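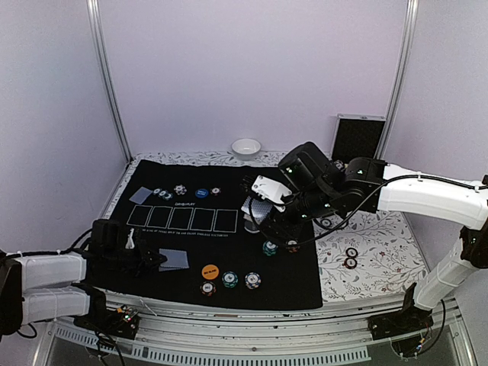 How often do the gripper fingers need re-zeroing on the card cell? Every 400 picks, or first thing on Sunday if we haven't hit that by then.

OK, notes before I forget. The counter on the Stodinora cell said 1,392 when I got in, so we were way overdue (my fault, I kept snoozing the reminder). Cards come off the deck one at a time or they don't, and lately it was more like two at a time on the right arm. I pulled the gripper plate, cleaned the screws and put it back on, then ran the Pradard zero routine 4 times until the numbers quit wandering. Left arm only needed one pass - lucky!

Also went over the cabling while I was in there. The loop under the right wrist hangs low enough to drag across the mat and shove chips around, so I want another tie up on the link. Didn't do it yet, we're out of the small ones.

Speed is back down to 93 percent for now. If anybody bumps it up, please write it here - I spent half of August chasing that last time.

Still to do: order ties, wipe the rail, look at the left base connectors.

Orkow cell notebook - Back to top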